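Urholm Hardwax Oil for Wooden Floors

Clear matt, clear satin and white-tinted
Sizes: sample sachet, small tin, large tin
Made by Bromov

Urholm is an oil and wax finish for indoor wooden floors. It soaks into the top of the board and leaves a thin layer of wax on the surface. It can be used on new boards, on old boards that have been sanded back to bare wood, and on floors that were finished with Urholm before and need a fresh coat.

It is suitable for oak, ash, beech, pine, larch and most other common floor timbers. Very oily woods such as teak should be wiped down with methylated spirit first and a test patch left overnight. Do not use it over varnish, lacquer or paint. It will sit on top and stay sticky.

Choosing a finish

Clear matt is the one most customers order. It darkens the wood by about the same amount as wiping it with a damp cloth, so that is a fair way to judge the colour before you buy. Clear satin gives the same colour with a low sheen. White-tinted is meant for pine and larch and holds back the yellowing that these woods show under a plain oil. On oak it can look chalky in the grain, and we suggest a sample sachet before you commit to a whole room.

All three can be mixed with each other. If you mix, make up enough for the entire floor in one bucket, as it is very hard to match the shade a second time.

Preparation

The floor must be bare, dry and free of dust. Sand with the grain, finishing with 100 grit. Going finer than this closes up the surface and the oil will not soak in properly, which shows later as patches that wear through early. Edges sanded by hand should be taken to the same grit as the middle or they will come out a different shade.

Vacuum twice, including the gaps between boards. Fill gaps and nail holes before the last sanding. Pellen floor filler takes the oil well. Ordinary decorator's filler does not, and will show as pale lines.

Putting it on

Stir the tin well. The wax settles at the bottom and the matting agent goes with it, so a tin that has not been stirred will give a shiny first half and a dull second half. Do not thin.

Apply a thin coat with a short-pile roller or a wide floor brush, working along two or three boards at a time for their full length. Keep a wet edge. Leave for 30 minutes, then wipe off anything still standing on the surface with a lint-free cloth. Allow to dry overnight with a window open and apply the second coat in the same way. The second coat goes further than the first.

Do not apply below 10 degrees or in direct sun. In November and through the winter, allow an extra day between coats in rooms without heating.

Oily cloths can heat up and catch fire by themselves. Soak them in water and lay them flat outdoors to dry before putting them in the bin.

Furniture and everyday use

The room can be walked on in socks after a night's drying. Furniture can go back after three days, lifted into place and not dragged. Rugs should stay off for two weeks, as the oil needs air to harden fully and a rug put down too soon will leave a mark with the outline of its backing.

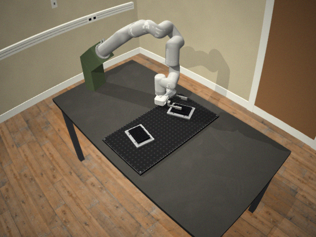
Fit felt pads under chairs and anything else that gets moved. Heavy pieces that stay where they are do not need pads, but check that the feet are clean, as a piece of grit under a loaded leg will press straight through the wax. Rubber and some soft plastics react with oil finishes and can stain the wood. Hamdan felt pads are stocked in round and square shapes and can be added to the same order.

Sweep or vacuum as usual. Wash with a well-wrung mop and a little Bromov floor soap. Steam cleaners and washing-up liquid both strip the wax.

Repairs

Scratches and worn spots can be dealt with one board at a time. Sand the mark lightly, wipe off the dust and rub in a small amount of oil with a cloth. The repair will look darker for a week or so and then settle. White-tinted floors should be repaired with the white-tinted oil.

A whole floor in an ordinary living room will usually want a single maintenance coat every few years. Hallways and kitchens need it sooner. If drops of water no longer bead on the surface, it is time.

Coverage and storage

The large tin covers 30 square metres with one coat on sanded oak. Softwoods take more. Close the lid tightly after use. A skin may form on a part-used tin and can be lifted out whole. Strain what is left through a pair of old tights before using it. Keep from frost.

Delivery

Orders over £70 are delivered free to mainland addresses. Sample sachets are sent by ordinary post. Unopened tins can be returned within 30 days. We cannot take back tins that have been opened or oil that has been mixed.

Related products

Bromov floor soap
Pellen floor filler, light and dark
Hamdan felt pads, mixed pack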